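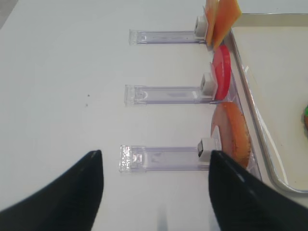

Nedatetti Technical Institute
Automation Practice II – Course Handout 6
Good Practice for Food Assembly Cells: Holders, Grippers and Trays

Instructor: Araceli Chávez
Laboratory supervisor: Evaristo Zamudio
Revised 28 July 2019

6.1 Purpose and scope

This handout sets out the working rules for the sandwich and burger assembly exercises in the Irkilcombe laboratory. It applies to every student, assistant and visitor who prepares, runs or cleans a cell. It is to be read together with Handout 5 (Emergency Stops and Reduced Speed) and does not replace it.

The rules are those of the laboratory. They draw on general principles of machine safety and food hygiene, but they are not a legal standard, and students who go on to work in a commercial kitchen or plant must follow the requirements in force there. Where a rule below is stricter than the one a student has met elsewhere, the rule below applies in this building.

6.2 Terms used

Holder: a clear rail with a clip or clamp at one end, in which a slice or piece of food stands upright.
Station: a holder together with the marked area of table on which it rests.
Tray: the rimmed container placed on the table as part of the layout.
Reach zone: the part of the table the fingers can enter during a program, including approach and retreat moves.
Operator: the one person who may start a program.

6.3 Food items and replicas

Both real food and replica food are used in the course. The cell sheet must state which is in use before the first run. The two are never mixed in one session, and replica items are washed and dried by the same procedure as the holders. Nothing placed in a cell may be eaten, whether or not a gripper has touched it. Students frequently ask for an exception to this rule at the end of the term. There are no exceptions.

Items that have dropped to the floor are removed from the session. If the item is a replica, it may return after washing.

6.4 Setting the holders

Holders are laid flat and parallel, with their rails pointing in one direction and enough space between neighboring stations for an open gripper to pass. Each item stands upright in its clip. When two pieces of the same kind share a holder, such as a pair of bun halves or a pair of patties, the operator checks that the front piece can be drawn away without dragging the one behind it.

Soft items need separate attention. Lettuce bends, and the leaf that was centered at loading may lean toward the next station by the time the program starts. Check it last.
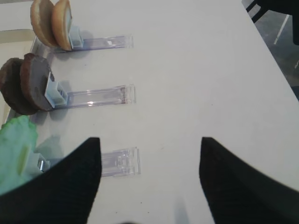
Figure 6.1. Bun halves, patties and lettuce standing in their holders, with the gripper fingers open.

Clear holders are difficult to see against a white table, both for people and for vision systems. Do not judge a holder's position by its outline alone. Use the clip as the reference point and confirm the position against the cell sheet. Reflections along the rails change with the room lighting, so the overhead lights are to be left at the same setting from calibration to the end of the session.

6.5 Gripper fingers

Fingers are inspected before loading. Look for cracks, worn tips, loose fasteners and residue between the ribs, where ribbed fingers are fitted. Any finger that fails inspection is tagged and handed to Mr. Zamudio. Students do not repair fingers themselves.

The gripper approaches each station fully open and closes only at the taught position. Grip force is set for the softest item on the sheet and then raised item by item, never the other way around. A force value taken from another group's sheet is not acceptable, even if the items look the same.

6.6 Trays

A metal rim is the hardest thing the fingers are likely to meet in this exercise. The first pass over any tray is therefore run at reduced speed with no item in the gripper. If the holders end close to the rim, the program must lift each item clear before moving sideways. The tray may not be shifted by hand once the stations have been taught. If it is bumped, stop and teach the stations again.

6.7 Table condition

Crumbs and specks on the table are wiped up between sessions and whenever they are noticed during a pause. A white surface is used so that they can be seen. Chairs are kept outside the reach zone, and bags are left on the shelves by the door.

6.8 Roles

Each group names one operator and one observer. The observer keeps a hand near the stop button and does not write, load items or use a telephone while the arm is moving. Roles may be exchanged between runs, and the change is entered on the sheet with both sets of initials.

6.9 Records

The log from the Pärn course, kept by Cirilo Ledesma and Heriberto Chávez, covers 539 runs, of which 41 were stopped by the observer. Students should read the stop entries before their first session – they are short, and most concern items that had leaned out of position after loading. The log is held in Room 182.

Each group submits its own sheets after 50 completed runs. A stopped run is recorded in full but does not count toward the 50.

6.10 Preparation for the next meeting

Read Handout 7 on cleaning agents. Bring a completed cell sheet for three stations and one tray, with the reach zone drawn in. Groups using the Dredau controller should also bring their speed settings. Questions about the sheet may be left with Apolinar Robles at the laboratory desk. The practical assessment is held in September.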